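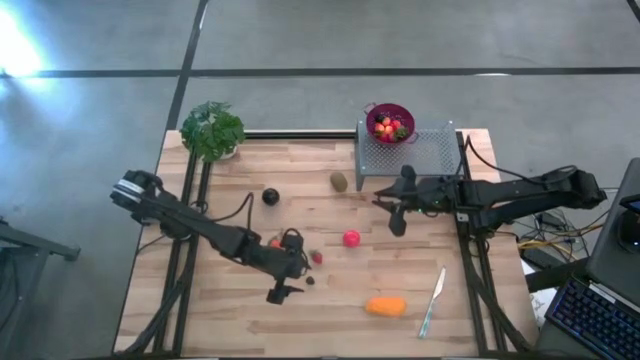 # Unit 8: Washing, draining and storing soft fruit

Household Food Handling, Section B
Notes prepared by Yuxi Dai, revised 2025-08-30

Read these before the practical. Bring an apron and a clean dish towel. Knives are not needed this week.

## 1. Terms

**Soft fruit** – strawberries, raspberries, blackberries, blueberries and similar. Thin skin or no real skin, high water content, short storage life.

**Hull** – the green cap and the pale core under it. To hull a strawberry is to take both out.

**Colander** – a bowl with holes for draining. A sieve has finer mesh and is better for raspberries, which catch in large holes and tear.

**Sorting** – going through the fruit by hand before washing and taking out anything moldy, leaking or crushed.

## 2. Order of work

1. Clear and wipe the table.
2. Tip the fruit out gently and spread it in one layer.
3. Sort.
4. Move the sound fruit to the colander with the green tops still on.
5. Rinse under cool running water.
6. Drain with the colander raised off the table.
7. Dry on a towel.
8. Hull, if the fruit is going to be eaten or cooked right away.

Students often hull first. An opened strawberry takes in water at step 5 and goes soft, and the flavor is weaker. Keep the caps on until the end.

## 3. Sorting

Three groups are enough: keep, use today, discard.

"Use today" covers bruised or very ripe fruit with no mold. It is fine for sauce or jam. Moldy soft fruit goes in the discard group whole. Do not cut around the mold as you might with a hard cheese.

Check the berries that were touching a moldy one. They go in "use today" at best.

Larger produce on the same table should be kept to one side. A single lemon or apple rolling across a layer of ripe berries does a fair amount of damage.

## 4. Draining

A colander set flat on a table sits in its own runoff, and the bottom layer of fruit stays wet. Put it on a wire or mesh rack with short legs. Air gets underneath and the water falls clear. Put a tray below the rack if the table is wood, and wipe up drips as you go – standing water raises the grain and marks the surface.

Do not pile the colander to the rim. For class, 500 grams per colander is the limit. Strawberries and darker berries can share one colander if they will be served together, but for storage keep them apart, as they do not spoil at the same rate.

Shake the colander once or twice, lightly. Leave it for 11 minutes, then turn the fruit out on the towel.

## 5. Storage

- Unwashed berries keep longer than washed ones. Wash only what will be used that day.
- Line the container with a paper towel and leave the lid slightly open.
- Put the container on a refrigerator shelf, away from the back wall where fruit can freeze.
- To freeze: hull, dry fully, spread on a tray until hard, then bag and label with the date.

The July group bagged their berries damp and got one solid block per bag. It was usable for smoothies and nothing else.

## 6. Practical

Work in pairs. Each pair gets one colander, one rack, one tray and a mixed lot of berries from Traddale. Weigh each of your three groups and write the figures on the sheet.

Hanyu Tang will check tables before anyone turns on a tap. If you missed the unit on surface cleaning, see Hanyu first.

Hand in the sheet at the end of class. Include:

- weight of each group
- weight of the kept fruit after drying
- one sentence on anything you would sort differently

Reading for next time: Liao, chapter 3, on stone fruit.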